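News from the print bench

Well, the screens are clean, the rack is full and my forearms are no use to anyone, so it must be newsletter time. The big one first: the new Lokico run is finished! It's a two-colour screenprint on heavy cream stock, an edition of 124, signed and numbered in pencil, and I'm calling it Slack Tide. I drew the first version back in April as a poster for the river clean-up group in Doltow, who wanted something people would keep on the kitchen wall after the day was over. They got their posters (with all the dates and the bus times along the bottom) and I've been itching ever since to do it again with no lettering, bigger, and with the heron where I wanted it in the first place.

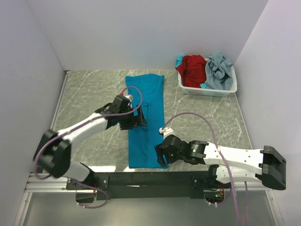
Colour was the part that nearly sank me. I mixed seven blues for the water and hated most of them by morning, because a blue that looks lively in the tub can go flat as paint on a fence once it's dry on cream paper. What I was chasing was a teal, very close to the T-shirt-looking thing folded into a long strip on that grey table, with the paler shiny bit near the bottom where the light catches it. Strong, a bit green, still plainly blue. The Abbasi inks got me there in the end, with a spoonful of their warm yellow and a lot of muttering. If you bought one of the early proofs at the open day, yours is a shade darker, and I'm a little jealous of it.

The second colour is a rusty orange and it only turns up in three places: the heron's legs, the buoy and the roof of the boatshed. I overprinted the orange on the teal for the reflections, so you get a muddy brown there that I've grown very fond of. Registration is a hair out on some sheets. I left those in the edition, as I always do, and pulled only the ones with thumbprints.
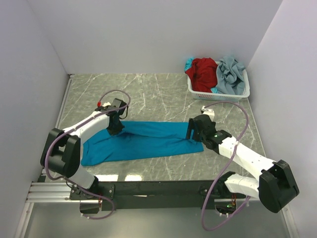

Next up is a linocut, and I'm already in trouble with the lines. The river has to run right across the sheet in one long band, and my pencil drawings keep turning it into a road. I want it more like the blue cloth there, with the long raised fold across the middle and the darker line sitting under it, and the creases fanning out at one end. One dark line under one ridge and your eye reads a swell. I've cut two small test blocks so far, and the second is nearly right, apart from a slip of the gouge that I may have to turn into a duck.

Slack Tide is $300 unframed, and you can see it at the Trukura shop or come by the studio, where I have a few flat in the drawer. Posting is fine too (they go rolled, in a proper thick tube). Reply to this email if you'd like a particular number and I'll put it aside for you for a week.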